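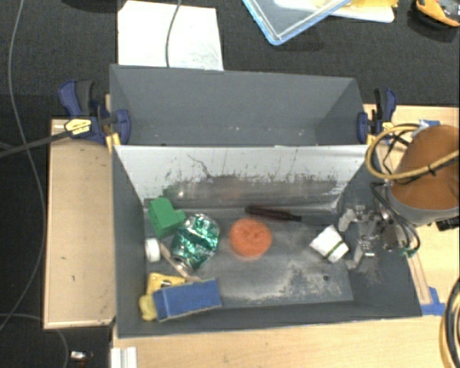 Selasari Automation - Bin Picking Equipment Team

Planning a mixed-object picking cell

This page is for customers who prepare a budget for their first picking cell with one arm, one gripper and one divided bin. Please read it before you ask for a quotation. It will save you some letters back and forth with our office.

What is included in the base package
Robot arm with mount
Two-finger gripper with linkages
Gray bin with divider
Cable and hose set
One day of start-up help at your site

What you should plan yourself
Table or frame for the arm, power supply, and the objects you want to pick. Many customers begin with mixed small items such as a crumpled beverage can, a round scrubber, caps and toy-like blocks. Such a mix is good for a first trial, as the shapes and surfaces are very different from each other.

Holding the bin
The bin must not move when the gripper touches a wall. Bar clamps, one on each side at the level of the divider, are enough for a trial. For daily production we recommend the Alitz fixed bracket, which is ordered separately.

Wear parts
Please put wear parts in the budget from the beginning. The bin floor and the divider get scuffs and scratches with use, and we count them as wear parts, same as the finger pads. A set of 3 replacement bins is sold under the name Marinho. Finger pads come in packs of 17. Our own test cell uses nearly 70 pads in a year, but your number depends on your objects and your working hours.

Price and delivery
The planning visit costs 2,000 dollars. We subtract this amount from the invoice if you order the cell before the end of March. Delivery time is confirmed with the quotation - we do not promise it by phone.

Contact
Quotations: Akua Darko
Planning visits and site drawings: Evelien Nijs

Prices checked August 17, 2024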